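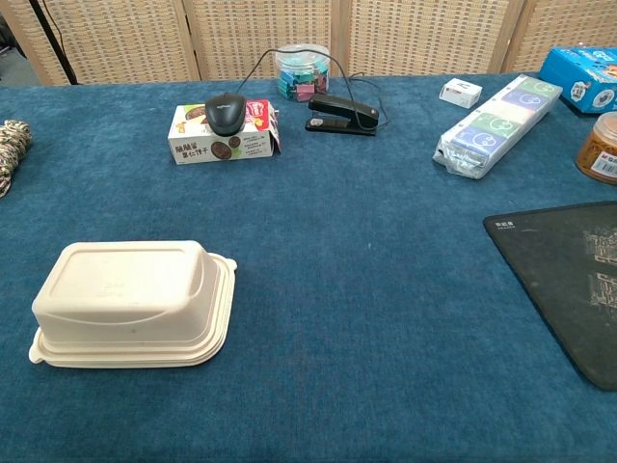 The Urnilura Foundation's reviewer asked in October why the students of the Amesbridge Robotics Club were still practicing with household and office items, when the original proposal had spoken of standard test blocks. The reviewer also wished to know whether the change affected the budget. Both points are answered in this report, which covers the second term of the grant.

## Work completed

The club moved from test blocks to everyday objects at the start of the term. Blocks had served well for the first sorting exercises, but the Trudevov student challenge scores teams on picking and placing items of mixed shape and surface. The practice table is now set with a blue cloth, and the layout includes a stapler, a jar of binder clips, a computer mouse with its cable, a mouse pad, food packaging and a pack in clear plastic film. An upturned food container is also part of the set. Students change the arrangement between sessions and record each layout in the club log.

Each team completed 100 logged trials before its software was reviewed. Across all teams the log holds 3382 entries, including failed attempts, which students are required to enter in the same way as successful ones. Clear film and thin cables remain the most frequent causes of error. The teams have handled this differently – one revised its approach angles, while another rewrote the part of its program that decides which item to pick first.

## Budget

The change of objects had no effect on the equipment line. Most items were brought from homes and offices, and the unspent block allowance was moved to replacement parts with the approval of the school office. Travel funds for the challenge have not yet been drawn.

## Delays

The Eshun controller boards arrived 3 weeks late. During that time the students worked in simulation only, and the planned open evening was moved to next term. Two teams have not finished their written design reports. They have been given an extension to the end of the month.

## Next term

The club will run timed rounds under challenge rules, with layouts set by a different team each time. The foundation is asked to confirm whether the remaining training funds may be used for a second battery charger. A copy of the trial log will be sent with the final accounts.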